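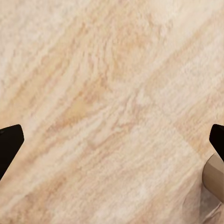
Can we show Karaki in a hall without an internet connection?

The film plays from the Silitz drive, so a connection is only needed once, when you activate the licence. Do this at home or in an office before the day of the screening.

Section 2: Setting up the screening

This section covers the hall, the Plenora player and the sound check. Licences and posters are dealt with in Section 1. Leave an hour and a half before the doors open if you haven't used the player before.

What you should have

The Silitz drive in its grey sleeve
The Plenora player, with power supply and remote control
One HDMI cable
The audio lead (stereo mini-jack to twin jack)
The printed licence, with your venue name on it

Projector, screen and speakers are not supplied.

Before the day

1. Connect the Plenora player to a television or monitor and to the internet.

2. Plug in the drive. The menu opens by itself after a short wait. If it doesn't, pull the drive out, switch the player off at the wall and start again.

3. Choose Licence and type in the code printed on your licence. The code is tied to one venue and one date.

4. Wait for the word Active beside the title. You can now unplug the network cable.

Note: an active licence stays active with the power off. It doesn't need to be renewed if your screening is moved to a later hour on the same day. For a change of date, write to Leonor Gouveia at the bookings desk, who will send a new code.
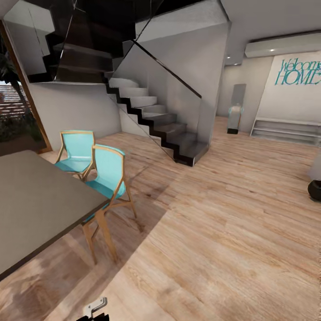 5. Play the first few minutes, then skip to the final chapter and play that as well. Drives are checked before they leave us, but the post can be rough on them.

Arranging the hall

1. Put the screen on the wall furthest from the main entrance. Latecomers will then come in behind the audience.

2. Set the bottom of the picture above the heads of people in the front row. Sit down in the back row and look for yourself, and ask somebody tall to sit in front.

3. Leave a clear aisle on at least one side. Wheelchair spaces should be at the ends of rows, and not all at the back.

4. Tape down every cable that crosses a walkway.

Caution: do not exceed the number of seats on your licence. The small venue licence covers up to 100 people, including helpers. The living room licence covers up to 25.
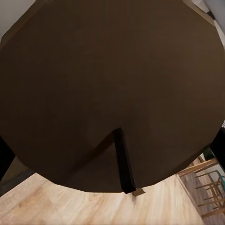
The projector should stand level and square to the screen, with the player next to it and the drive where it can't be knocked. Keystone correction will straighten a slanted picture but it softens the subtitles, and much of Karaki is subtitled. Try moving the projector first. Choose a table with a plain dull top. A dark brown one like the round table shown is fine, while a glossy white top will throw light back up towards the wall. On a round table, keep everything well in from the rim and let the cables drop on the side away from the audience. Don't put drinks on the same table.

Sound

1. Connect the audio lead from the player to the mixer or amplifier. Turn the volume down at both ends before you plug in.

2. Play chapter two, the fish auction. This is the loudest part of the film. Set the level so that it is strong but comfortable in the front row.

3. Go to the interview in the net shed, which is the quietest. Stand at the back. If you can't follow the speech, bring the speakers forward before you add volume.

Note: a full hall soaks up sound. Expect to go up a little once people are seated.

Subtitles and captions

English subtitles are on at all times and can't be switched off. Captions for deaf and hard of hearing viewers are a separate choice under Language. We suggest you use them for public screenings. At Rillesley they were left on for the whole run, and the organisers have kept to that for every film since - the feedback forms were in favour.

If something goes wrong

Message 501 on the screen: the player can't read the licence. Check the date in the player's settings, as this is the usual cause.

Picture but no sound: under Audio, change the output from HDMI to Line.

Picture freezes: press Stop, wait for the menu, then choose Resume. Do not pull out the drive while the blue light is flashing.

This section was last revised on Wednesday, December 11, 2019. Closing down and returning the drive are covered in Section 3.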